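Talks > Kitchens > Small kitchens, notes

August

Slide 1. Welcome, get everyone to think of the drawer at home that sticks.
Slide 2. Ask for hands – who has moved the bin more than once?
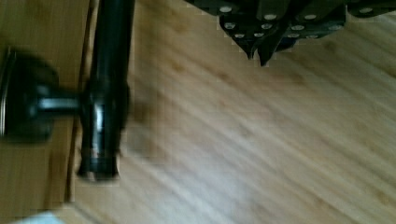
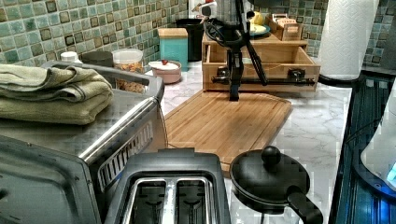

Black handle on pale wood; bamboo board on the worktop.

Notes by the speaker, kitchen planner, Stundthorpe

Start with reach. I love this bit! Stand at your sink, arms out, and whatever you can touch is your real kitchen. The rest is storage.

Dunleavy flats next. Built in 2005, 22 of them, all with the same galley and the same daft corner cupboard. Pause for the groans. We took the door off ours and put the big pans in there and I still get cheerful every time I grab one.

Lighting – keep it short. Under the wall units first, ceiling second.

Hand round the Neter hinge, and get it back this time. Mention the Dometti tap only if asked.

Questions, then tea. Slide 9 is spare (spice racks).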